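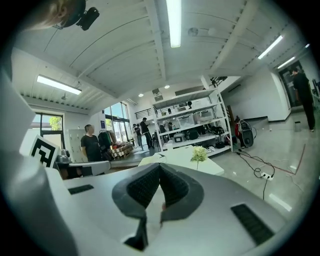 Ticket: Trivlow policy drops off after the pad change
Opened by: Preben Toft
Status: open, waiting on one more eval run

First entry, 13th June

Hi all, putting this in the tracker so it stops living in my chat messages. The policy we trained on the Trivlow demos was doing fine on the bin-to-shelf task, and then I reran the same eval and got 69 percent. Before that it was in the high eighties! Same checkpoint, same start poses, same objects. The only thing I knew had changed was the finger pads (we went over to the black textured ones in February, but the eval set was still the old smooth-pad one until last week).

What I tried first, in case somebody wants to skip it:

Restarted everything. No change.
Rolled Jinach back 2 versions. No change, and it broke the logger, so please don't bother.
Swapped the left and right fingers. Slightly worse, but well inside the noise.

Second entry

OK, so I went through the failures one by one, and most of them aren't slips at all. The fingers close too early, a bit short of the handle, and then the policy just carries on as if it's holding something. That smells like a width problem to me. We get gripper width from the markers, and the conversion to real opening still had the offset for the old pads in it. The new ones are thicker. Schmieder (the replay script, for anyone new) reads that same offset, which explains why replays looked perfect and sent me chasing friction for a whole afternoon. Argh.

Third entry

Measured the closed position again with the new pads on and put the number in the shared config. Then I reprocessed the demos, over 1,000 of them, and retrained with nothing else touched. I'm running 8 seeds this time, as the old comparison used one and I don't trust it anymore.

First few seeds look a lot better on early closing. Shelf placement hasn't moved much, so there may be a second thing hiding in there. My guess is lighting, but it's only a guess.

Still to do: finish the seeds, rerun the old checkpoint with the corrected offset at inference only, and check whether the Vudoletti baseline was processed with the wrong number too. If it was, the table in the draft needs redoing. Can whoever ran that one send me the config?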